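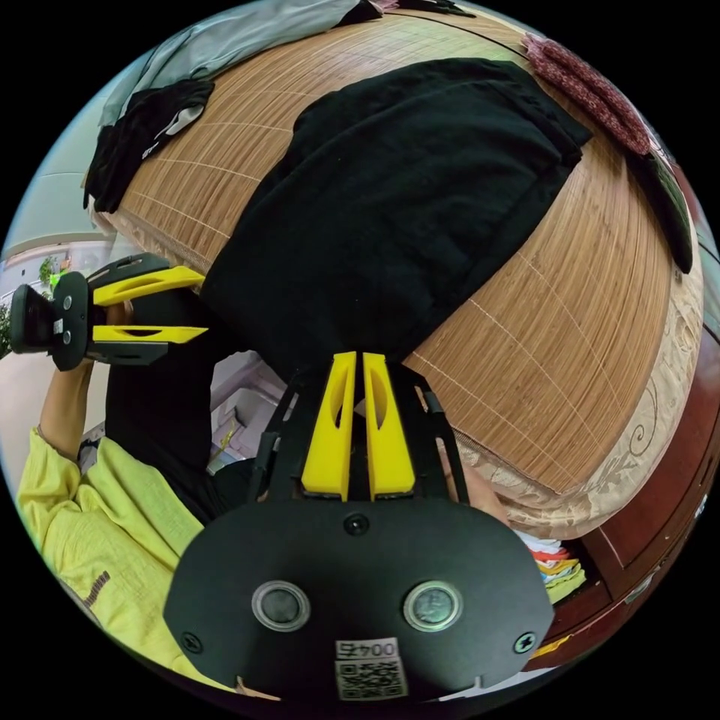

Huiling Luo hält dem Abschnitt entgegen, dass eine Bambusmatte nach ihrer Erfahrung auch ohne Vorbereitung als Unterlage zum Falten tauge und die Ruhezeit unter 4.2 zu streng bemessen sei. Die Anmerkung wurde bei der Überarbeitung im November geprüft. Die Ruhezeit bleibt bestehen, gilt jedoch nur noch für neue Matten und für Matten nach einer Feuchtreinigung.

4 Verwendung der Bambusmatte als Liege- und Faltunterlage

4.1 Geltungsbereich

Dieser Abschnitt gilt für die Bettauflage Drovedden aus verwobenen Bambusstäben in allen lieferbaren Breiten. Er beschreibt das Auflegen der Matte auf das Bett, das Zusammenlegen von Kleidungsstücken auf der Matte sowie die laufende Pflege. Für die gepolsterte Auflage Dritia gilt Abschnitt 5.

Die Matte ist für die Verwendung in Innenräumen bestimmt. Sie ersetzt keine Matratze und darf nicht auf einen offenen Lattenrost gelegt werden.

4.2 Auflegen der Matte

1. Entfernen Sie Decken und Kissen vollständig von der Matratze. Ein glatt gespanntes Laken darf unter der Matte verbleiben.

2. Legen Sie die gerollte Matte an das Fußende des Bettes. Die Nahtkante mit dem eingenähten Etikett zeigt nach unten.

3. Rollen Sie die Matte langsam in Richtung Kopfende aus. Ziehen Sie nicht an den Ecken, da sich die Stäbe sonst gegeneinander verschieben können.

4. Richten Sie die Matte an beiden Längsseiten aus. Ein Überstand von bis zu 3 cm je Seite ist zulässig.

5. Lassen Sie eine neue oder feucht gereinigte Matte 14 Stunden flach liegen, bevor Sie Textilien darauf ablegen.

Hinweis: Geringe Farbunterschiede zwischen den Stäben sind materialbedingt und stellen keinen Mangel dar. Dasselbe gilt für einen leichten Eigengeruch in den ersten Wochen.

Vorsicht: Klemmgefahr. Halten Sie die Finger beim Ausrollen nicht zwischen Matte und Bettrahmen.

4.3 Prüfung der Oberfläche

Vor dem ersten Zusammenlegen von Wäsche ist die Oberfläche auf Splitter und gelöste Fäden zu prüfen. Streichen Sie dazu mit einem dünnen Baumwolltuch erst längs und dann quer zu den Stäben über die gesamte Fläche. Bleibt das Tuch hängen, ist die betreffende Stelle mit feinem Schleifvlies zu glätten und anschließend abzubürsten.

Gelöste Heftfäden dürfen nicht abgerissen werden. Schneiden Sie den Faden knapp über dem Stab ab. Ist eine Heftnaht auf einer Länge von mehr als einer Handbreit offen, ist die Matte der Servicestelle vorzulegen. Das Nähset trägt die Bestellnummer 923, der Ersatz für das Kantenband die Bestellnummer 359.

4.4 Zusammenlegen dunkler Kleidungsstücke

Dunkle Stoffe nehmen Bambusstaub und helle Fasern sichtbar an. Bürsten Sie die Matte daher unmittelbar vor der Arbeit ab.

1. Legen Sie das Kleidungsstück mit der Vorderseite nach unten auf die Mitte der Matte. Die Längsachse des Kleidungsstücks soll parallel zu den Stäben verlaufen.

2. Streichen Sie den Stoff mit der flachen Hand von der Mitte nach außen glatt. Ringe und Armbänder sind vorher abzulegen.

3. Schlagen Sie die linke Seite bis zur Mitte ein. Bei Oberteilen wird der Ärmel gerade nach unten zurückgelegt.

4. Wiederholen Sie den Vorgang mit der rechten Seite. Die beiden Längskanten sollen gleichmäßig verlaufen und nicht übereinander hinausragen.

5. Fassen Sie die untere Kante an beiden Ecken, heben Sie sie an und legen Sie sie auf die obere Kante. Schieben Sie den Stoff dabei nicht über die Matte.

6. Heben Sie das fertige Stück von unten mit beiden Händen ab und legen Sie es auf den Stapel.

Hinweis: Große und weiche Stücke verlieren beim Anheben leicht ihre Form. In diesem Fall ist nach Schritt 5 ein weiteres Mal quer zu falten – die Kante wird dadurch stabiler, das Stück allerdings auch dicker.

Hinweis: Leichte Falten im Stoff können vor Schritt 3 von Hand ausgestrichen werden. Die Matte ist keine Bügelunterlage.

Achtung: Bügeleisen, Dampfglätter und Wärmflaschen dürfen nicht auf der Matte abgestellt werden. Hitze trocknet die Stäbe aus und schwächt die Heftnähte.

4.5 Ablage während der Arbeit

Fertig gefaltete Stücke sind am Kopfende oder im Korbeinsatz Resik abzulegen. Der Stapel soll die Faltfläche nicht verkleinern. Wer im Sitzen arbeitet, setzt sich neben die Matte auf einen Stuhl oder Hocker. Das Sitzen auf der Mattenkante ist zu vermeiden, insbesondere wenn die Matte über die Matratze hinausragt.

Feuchte Wäsche gehört nicht auf die Matte. Dies gilt auch für Stücke, die sich nur am Bund oder an den Nähten noch klamm anfühlen.

4.6 Reinigung und Aufbewahrung

Saugen Sie die Matte mit weicher Bürste und geringer Saugleistung in Richtung der Stäbe ab. Flecken werden mit einem ausgewrungenen Tuch und klarem Wasser abgetupft. Scheuermittel, Bleiche und Möbelpolitur sind nicht zulässig.

Zur Aufbewahrung wird die Matte mit der Oberseite nach außen gerollt und mit zwei Stoffbändern gesichert. Gummibänder hinterlassen Druckstellen. Lagern Sie die Rolle liegend und trocken – nicht auf dem Dachboden und nicht neben einem Heizkörper. Die Matte darf nicht geknickt werden.

4.7 Störungen

Matte wölbt sich an den Rändern: Matte wenden und über Nacht flach liegen lassen.

Matte verrutscht beim Falten: Laken nachspannen oder Rutschschutz Lagos unterlegen.

Helle Fasern auf dunklem Stoff: Matte abbürsten, Prüfung nach 4.3 wiederholen.

Einzelner Stab gebrochen: Matte nicht weiter verwenden. Die Reparatur erfolgt durch die Servicestelle, Ansprechpartner ist Holger Tveit.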